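Box lid as a catch-all by the washer, does it really work?

Gwynne29
Posted Tuesday, July 21, 2020
Every article on laundry room tidying says the same thing: put out a tray for the bits that come out of pockets and hair. I don't buy it. I had a tray from Troltholm for 3 weeks and it turned into a second junk drawer with no front on it. Has anyone kept one going for longer than a month?

katia_sanna
Mine has lasted since August. The trick is low walls. If it's deep, you pile stuff in.

hdafis
Low walls are why things roll out of it. I use a jar with a lid. Coins, clips, hair ties, screws, all in there, shut.

katia_sanna
And then you tip out the whole jar to find one hair tie. No thanks.

Drullstead
Why would anybody buy a tray for this? Any square box lid does the job. Claw clips are the real problem in a jar anyway, they hook onto everything else.

Gwynne29
A box lid looks like trash waiting to go out. My family would toss it inside a week, clips and all.

Drullstead
Not if there's something in it. See for yourself.
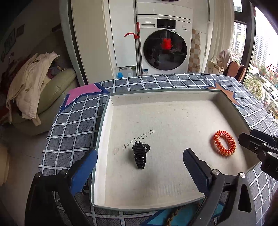
Box lid on the table, washer behind. One claw clip, one spiral hair tie.

hdafis
Two things in it, sure. Any system works with two things in it. And you've got a number written on the bottom, so it's a notepad now too?

Drullstead
It's a box lid, I write on it. Cheaper than a notepad.

efa_b
I'm with hdafis on this one. Show us the lid after a month of kids' laundry. I also think the table is the wrong spot, because you'll want that surface for folding and then the lid gets shoved around all day.

katia_sanna
So put it on a shelf.

efa_b
Then I forget it's there and the clips go through the wash again.

Gwynne29
OK, I'll try a lid until the end of August. Not expecting much.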